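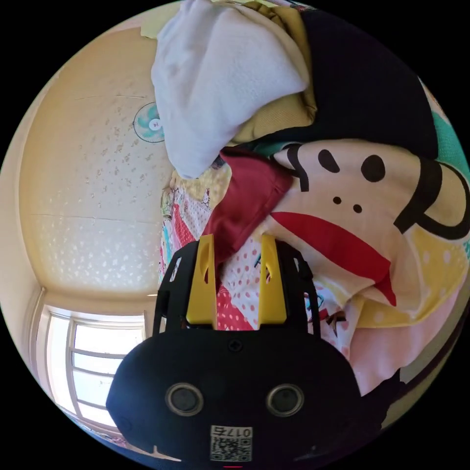 FOR IMMEDIATE RELEASE

Prusodden Adds Skating Dresses and Warm-Up Jackets for Fall, and We've Finally Got Kids' Sizes!

Hi everyone, Wondimu Hailu here, owner of Prusodden. I write all our press releases myself (you can probably tell), and I've been itching to send this one since spring. Starting in September we're selling figure skating dresses and matching warm-up jackets, in sizes from a child's 4 all the way up to adult large. There are 46 styles in the new line, and yes, I have a favorite, and yes, it's the green one.

If you've bought from us before, you know us for dance tights and practice skirts. Skating parents have been writing in for years asking if our skirts hold up on the ice. My answer was always "well, sort of," and I got tired of giving it. So last winter I sat down with the pattern makers at Vestemden, who sew everything we sell, and we started over with a heavier stretch fabric and a lined body. The sleeves gave us fits! We went through 15 sample dresses before I could raise my arms over my head without the whole thing riding up.

The dresses come in two collections. Draltevby is the plain one, made for practice and test days: long sleeves, a simple scoop neck, and solid colors only. Pfeiffer is the dressy one, with mesh sleeves, a low back and a skirt with a bit more swing to it. Both have flat seams inside, so there's no scratchy ridge under the arm. Stones aren't included on either one. Most of the skating families I talked to like to put on their own, and our Pfeiffer bodice has a smooth front panel that leaves plenty of room for it.

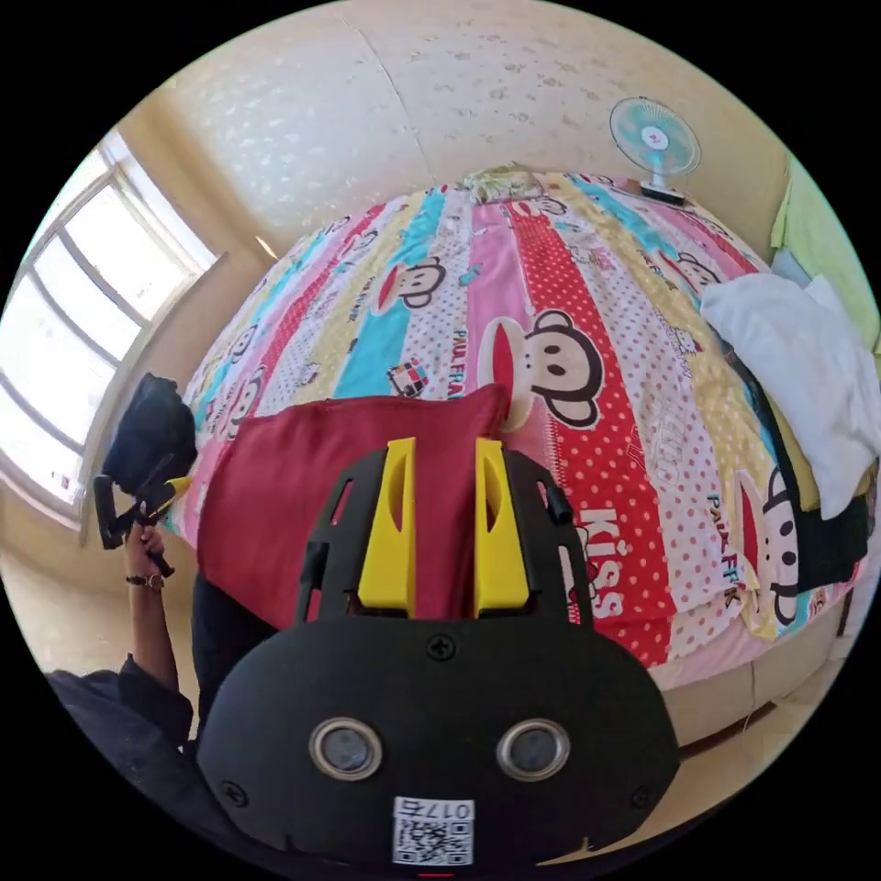

Red cushion on the bed.

Now, the jackets. They zip all the way down, they have thumb holes, and the pockets close, so a phone or a pair of gloves will stay put during a spin. I wanted a hood and got talked out of it by every coach I asked (too much flapping), so there's a stand-up collar instead. They come in black, navy and plum, and you can order one by itself or with a dress.

Our first run is 1000 pieces total, dresses and jackets together. For a shop our size that's a big order and I've lost a little sleep over it! When a size sells out we'll take names for the next batch, and I'll email you myself once it's ready to ship.

A few things people always ask me. Exchanges are free for 30 days as long as the tags are on and no stones have been glued down. Wash cold, inside out, and hang to dry, please, no dryer. If your skater is between sizes, go by the body length on our chart and forget about age. Clubs can order in team colors too, but write to me first so we can talk about timing.

Coaches, rink shops and skating bloggers who'd like fabric swatches or want to borrow a sample dress can reach me through the contact page on the Prusodden website. Put "skating" in the subject line so I spot it. I answer mail in the mornings, usually before 9 a.m., with coffee.

Media contact: Wondimu Hailu, owner, Prusodden

###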